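Ticket: scoreboard at Marnomum field shows wrong inning after rain delay
Opened 2019-11-02, priority high, playoff game tonight

Briltik controller, Frerichs board. After the delay the board came back in the 4th, game was in the 6th. Runs OK, hits OK, inning and outs stuck. Power cycled it, same thing. Swapped the data cable from the press box, same thing.

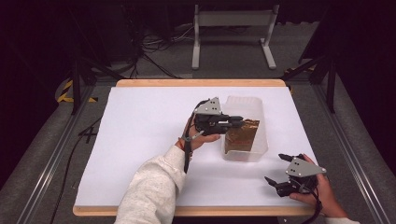

Does the stats feed still go out when the board is stuck?
The feed comes straight off the scorer's laptop, so the league site gets the right inning either way. Only the board is off.

Tried next: cleared the saved game, re-entered lineups by hand. Board took the team names, then jumped back to the 4th after 30 seconds. So somthing is still writing the old game to it.
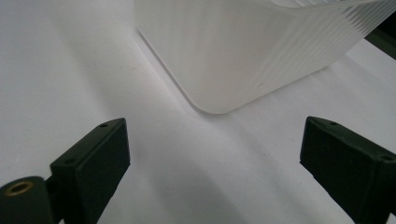
Mikkel Snorradóttir: check the backup controller in the visitors' dugout. If it's on, it keeps sending its last saved game. We had this in January with the Nuson clock too. Pull its plug first, then restart yours.

Backup was on. Unplugged, restarted main, set inning to 6. Held for 280 seconds, then I quit watching and went to check the pitch count display.
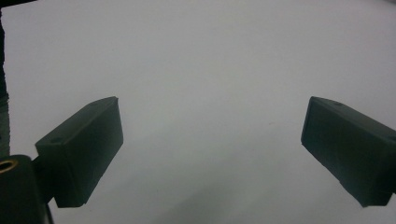
Pitch count was fine. Inning still right at first pitch, outs update when the scorer hits the key. For the backup I want a bin by the press box door so it quits living in the dugout plugged in. Dark green like those two blocky fingers would do, just not white, the walls up there are white and things get missed. Leaving ticket open til after the game.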